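The Skireritz Cardigan in Red

We have been knitting the Skireritz in one color or another since we opened our little shop in Lulunthorpe, and red is the one people write to us about. It has a round neck, long sleeves with narrow cuffs, and silvery metal buttons all the way down the front – plus a matching pair on the chest, just for looks! The fuzzy yarn is our Tavard blend, with tiny sparkling specks scattered through it, so it feels a bit dressed up even over an old T-shirt.

Red Skireritz and a red cloth, on a lavender bed:

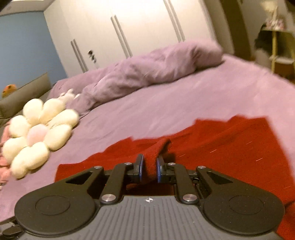
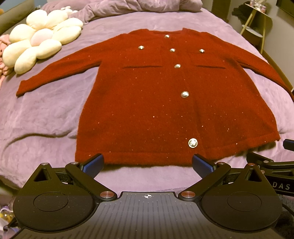 Sizing is on the roomy side, and if you fall between two sizes we would go down, unless you like to wear a thick shirt underneath. The medium weighs roughly 300 grams, which is light enough to stuff in a tote and forget until the movie theater gets chilly.

Please wash it inside out in cool water, with the buttons done up, and dry it flat on a towel – never on a hanger, or the shoulders will grow. A soft brush brings the fuzz back up nicely.

Price: $149, or $132 if you order it together with the Işık scarf. Spare button included. Ships from Lulunthorpe, and returns are fine for 17 days.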